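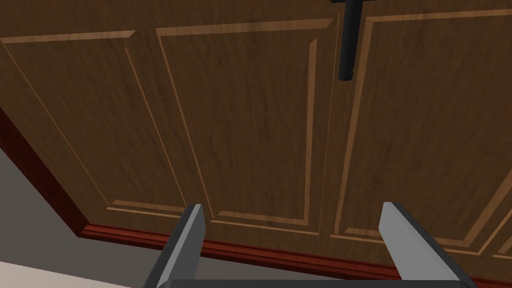 Vol. 12, Issue 8

August 23, 2019

The Long Wait for the Second Record

When Bronen put out their first album, the label pressed 500 copies and expected to have most of them in a closet a year later. They were gone before the end of January. A second pressing of 700 followed, and after that came the question every new band gets asked: when is the next one?

It took them 4 years to answer it.

Second albums have a bad name in pop music, and there are plain reasons for it. A band usually has its whole life up to that point to write the first one. The songs get played in small rooms, dropped, picked up again and fixed. By the time anyone pays for studio time, the weak ones have fallen away. The follow-up has to be written on the road or in the short gap between tours, often with a label asking to hear demos.

Bronen tried it that way first. The band booked two weeks at Katen, a small studio above a tire shop, and came in with nine songs. They left with all nine recorded and used only two. The rest sounded like the first album played by tired people, which is how the band itself described them in a note to fans the following spring.

Other acts have handled the same problem by moving fast. Fagundes, the duo that shared a label and a van with Bronen for most of one summer, had a second record out eleven months after the first. It was short, loud and a little careless, and it sold better than the debut. Two of its songs still close their shows. The duo has said in interviews that they kept first takes because they couldn't afford to do third ones.

Denora went the other way. The singer scrapped a finished album, changed producers and came back with a set of piano songs that had almost nothing in common with the dance tracks that got her noticed. Some of the early crowd left. Over 100 people walked out of one festival tent during the slow opening number, by the promoter's count, and she played the same opener at the next stop anyway.

What Bronen ended up with falls somewhere between the two. The new album keeps the close harmonies and the cheap organ, but the tempos are down and the drums are mostly played with brushes. The title track runs past seven minutes. There is a cover on side two – an old country waltz – that the band used to play during sound checks and never thought of recording.

The label has ordered a larger pressing this time, with a lyric sheet and a heavier sleeve. A short tour starts in the fall, with Fagundes opening on the western dates. The seven unused songs from the first sessions are still on a hard drive at Katen, and the band says they will stay there.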